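Progress report, Flodham Mending Library
20th August
Covers June to now. Sending this before the lease meeting so excuse the gaps.

**Short version:** open, busy, slightly over on rent, under on wages. Repair bench running. Schools part is behind. Need a decision from you on the Sirko money (see near the end).

## Where we are

243 items in for repair in the period. Mostly lamps, toasters, zips, chair legs, one accordion. Of those, 294 separate faults logged, as a lot of things come in with more than one. We now log by fault as well as by item, which you asked for last time. It's slower at the desk but the numbers make more sense.

Opening hours went from two afternoons to three. The third one is the evening slot and it filled up faster than the others. People come after work. Should of done it from the start.

Tool lending is up too. The wallpaper steamer and the long ladder are never on the shelf. The tile cutter nobody wants, may sell it.

## Menon Street unit

Lease signed in June. Landlord did the back door and the damp patch, did not do the guttering, we are chasing. Electrics passed. Heating not tested and won't be until it gets cold, so please keep the contingency line as it is for now.

Second sink went in. Bigger job than quoted, the pipe ran the wrong side of the wall. Invoice attached seperately.

Sign over the door still says the old shop's name. New one is painted, waiting on the permit from the city. They say two weeks, they have said that twice.
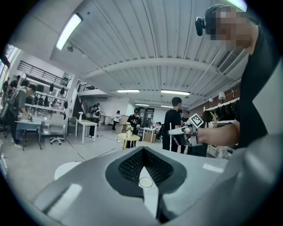

*3 min read*

## Money

Grant drawn down so far is on schedule. Main changes against the budget you approved:

- Rent: over, first month was charged at the full rate before the discount kicked in. Landlord agrees, credit is coming.
- Wages: under. Desk job was empty for the first part of June.
- Parts and consumables: on target. Solder, thread, fuses, glue.
- Insurance: up a little at renewal. Got three quotes, took the middle one, the cheap one excluded anything with a plug.
- Donations at the desk: better than forecast, mostly small bills in the jar. Card reader ordered.

We have about $4,000 left in the fit-out line. Would like to move it to shelving and a proper lockable cupboard for the power tools. Right now they go in the office overnight and you can't open the door all the way.

## Schools sessions

Behind. Plan was 2 schools before the summer break, we managed one. The Bunus session went ahead, full class, hand sewing and wiring a plug. Teacher wants it again in the fall with a longer slot. Second school pulled out, scheduling, no hard feelings. We have a replacement lined up but nothing in writing.

Lesson from Bunus: an hour is too short. Half of it went on threading needles. Next time needles get threaded before the class arrives and we do the plug first.

## Problems

Storage. Finished items not being picked up. Shelf by the window is full of other people's kettles. New rule starting next month: a text at one week, another at four, then it goes in the sale. Printed on the ticket so it's fair.

Ticket book also ran out mid week and we used sticky notes, some fell off. All matched up now except a hair dryer and a clock radio. If you know anyone missing a clock radio.

Sewing machine two is at the shop for timing. Booked zip jobs pushed back, people were mostly fine about it.

Parking complaints from next door. We've put up a note asking people to unload and move on. Seems to be helping, too early to say.

## Sirko

As per our call, the Sirko match funding has to be claimed by the end of the quarter or it lapses. They want a one page letter from you confirming the main grant. Draft is in the shared folder, just needs letterhead and a signature. Please please do this one first, everything else in here can wait.

## Next period

- Sign up, guttering fixed
- Shelving in, if you OK the move above
- Dates in writing with second school
- Evening slot reviewed, maybe a fourth afternoon but not promising
- Uncollected items sale
- Full fault log sent as a spreadsheet, the current one has merged cells and is a mess, will fix before it goes to you

Bank statements and the sink invoice follow in a second email, file was too big.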